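4.2 The worktop as a record of use

Most of what is written on shared workrooms concerns people, and a fair amount of the rest concerns chairs. The surface on which the work is done is mentioned, if at all, as a dimension. This section takes the opposite course and looks at one white worktop in the Huvska workroom, together with whatever had been stood on it. Our material consists of the 958 entries in the room's log and the notes kept by Fereshteh Kiani, who visited over 30 weeks and whose patience with stains exceeds that of the other authors.

Entries were coded under the Shokri scheme, which allows six kinds of mark: smudge, scuff, streak, line, stain and "other". The last of these was meant to be a small category. Readers who have ever shared a kitchen will guess how that went.

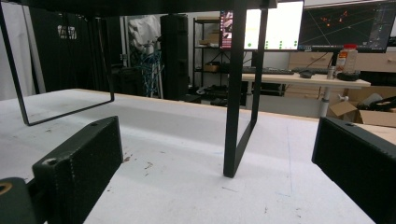
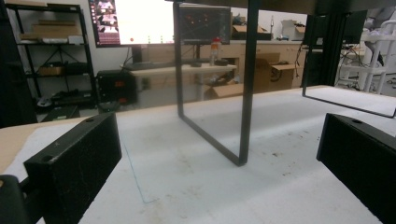
Figure 7. The white worktop with black U-shaped frames, two views.

Users of the room described the worktop to us as clean, and a few described it as new. Neither word survives a close look. The white surface carries smudges and brownish marks in both views of Figure 7, and a thin bluish line that gave us more trouble than everything else put together. Kiani coded it as a line. A second coder, working from the second view alone, wanted it under "other" on the grounds that it might be a stray thread. The disagreement took up most of an afternoon in May and is preserved in the notes at a length it does not deserve. We have kept it as a line.

The black frames raise a different matter. In interviews they were called the stand, the legs, the goalposts and, by one respondent, "that". None of the 958 entries records who put up a stand or when it was due to come down, although the room rules ask for both. Things that take up floor space are argued over within the week - things that take up worktop space seem to acquire tenancy by standing still. The same held at Dretemow, our comparison room, where a paper trimmer had outlasted 600 bookings without being named in any of them.

We do not claim that marks can be matched to the objects standing among them. Kiani's notes attempt this twice and withdraw it both times, the second time in pencil. What the log does allow is a comparison of how each kind of mark is reported, and this is taken up in 4.3.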